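January 16, 2021 — dye bench, Ikcombe

Second madder bath on the Menon wool. Weighed out 500 g of yarn, scoured it last night and left it in the rinse bucket. Alum at the usual strength, cream of tartar halved because the September batch came out sticky. Geetha has the old recipe card if anyone wants to compare.

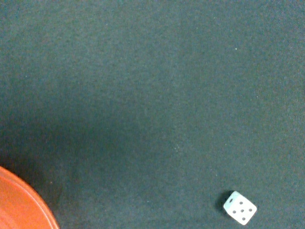 Does the yarn need to dry between mordant and dye? It can go straight in damp, as long as the excess has been squeezed out evenly.

Bath brought up slowly over the small ring. Held it under a simmer, as the browns come through if it gets hotter. Tarmo stirred while I did the labels. The thermometer from Resmont reads low against the glass one, so I used the glass one throughout. Skeins 1 to 4 in for 30 minutes, then lifted, aired and put back. Skein 5 stayed in the whole time.

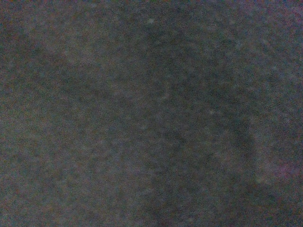
How much water for the afterbath? Enough to let the skeins move freely — for a single skein the 400 ml jar is too tight, so use the enamel pan.

Skein 5 is the deepest, a brick red with a slight orange side to it. The others are close to each other, with number 2 patchy near the tie. I think I tied it too hard. Satish wants a looser figure of eight on all of them next time.
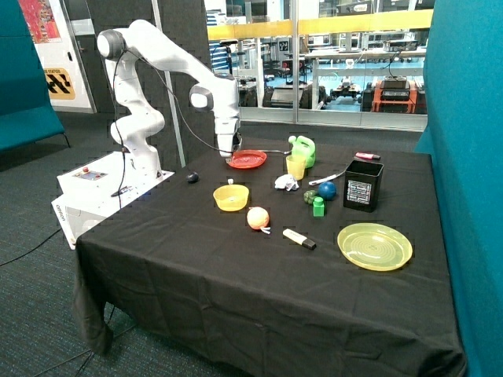 Photo: Deepika Shenoy

Still to do: light test strips for the south window, wash test on skein 5, and ring Sikatard about the chalk. Our tap water is soft and the last bag is nearly gone. Sample cards go in the grey folder, starting at 113.

M. Mudaliar

Ikcombe Dye Workshop — contact the bench office — © 2021 — Back to top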